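Call for participants: what we eat between meals

2026-07-02
By Mayu Morikawa

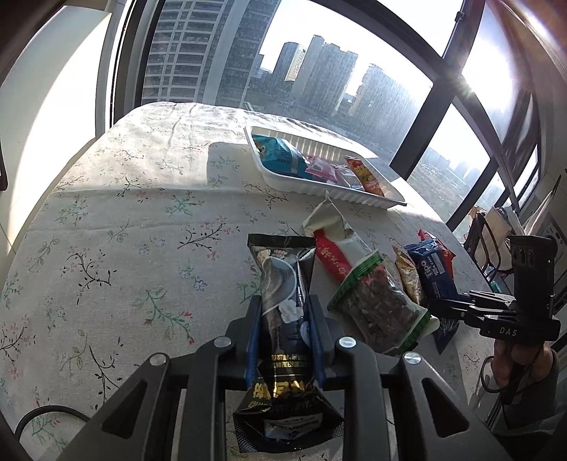 A snack packet on a table with a floral cloth.

Flistanow is looking for adults to keep a food diary for a study of eating between meals. The study runs for six weeks from the start of September. We want to hear from people who snack a lot, people who hardly ever do, and people who have never given it any thought.

Most surveys of diet ask about breakfast, lunch and dinner and leave a single line at the end for everything else. Our pilot in February suggested that this line misses a good deal. People forgot the biscuit with the mid-morning tea, the end of a child's sandwich, the handful of nuts while the rice was cooking. When they wrote things down as they went along, the diaries filled up. The pilot had 70 people in it, all from one town, and that is too few to say much about shift workers or people who live alone. For the main study we need 900.

What you would do

You would keep a diary for two separate weeks, one near the start of the study and one near the end. Each time you eat or drink something outside a meal, you write down what it was, the time, where you were and whether anyone was with you. You decide what counts as a meal. Plain water does not need to be written down.

You can use the paper diary, which is a stapled A5 booklet, or the Tazi diary on a phone or computer. The questions are the same in both. Please choose one and stay with it, as changing halfway makes the entries hard to compare.

Between the two diary weeks there is a telephone interview lasting up to 40 minutes. We will ask about shopping, who does the cooking at home, working hours and what you ate between meals as a child. Interviews are held on weekday evenings and Saturday mornings. They can be done in English, German, Japanese or te reo Māori. Waltraud Eberhard and Kohei Ueda carry out the German and Japanese interviews. Maxine Te Moana does those in te reo Māori and shares the English ones with me.

We do not weigh anyone, and nobody will be asked to change what they eat. If you spend a whole diary week eating nothing but crisps, write down crisps.

Who can take part

You need to be 18 or over and living at the same address for the whole of the study. Up to two people from one household can join, and each keeps a separate diary. You should not be on a diet set by a doctor or dietitian, and you should not be fasting during either diary week. If you are pregnant, please speak to us before filling in the form. You may still be able to take part, but the interview will be a little different.

We already have plenty of office workers between 25 and 40. We are short of people over 65, people who work nights, drivers, and anyone who shares a kitchen with people they are not related to. Applications from these groups will be read first.

Payment

Each person who completes both diary weeks and the interview receives £163, paid by bank transfer within four weeks of the second diary reaching us. If you finish the first week and the interview but have to stop there, you will be paid half. There is nothing to buy. Paper diaries come with a stamped envelope.

Payment may count as income if you receive benefits. We cannot advise on this, but we can give you a letter setting out the amount and the date.

Your information

Diaries are stored under a number and your name is kept in a separate file. Interviews are recorded, typed up and then deleted. You can leave at any time without giving a reason, and you can ask for your entries to be removed up to the end of December. After that they will have been added to the totals and we can no longer pick them out. Short quotations from interviews may appear in the report, without names or places.

The study is paid for by Gistis, a small research fund. No food company has a part in it. Tatsuya Iwasaki is in charge of the study and will answer questions about how the results will be used.

How to apply

Ask for a form at the front desk of the Fonell Building, or write to Food Diary Study, Room 12, at the same address. Please say whether you would like the paper diary or Tazi, and give a telephone number and the best time to ring. The form takes ten minutes and asks for your age, your usual working hours and the number of people you live with.

Forms must reach us by the last Friday in July. Everyone who applies will get a reply by the middle of August, including those we cannot offer a place. If you took part in February you are welcome to apply again — please write "pilot" at the top of the form.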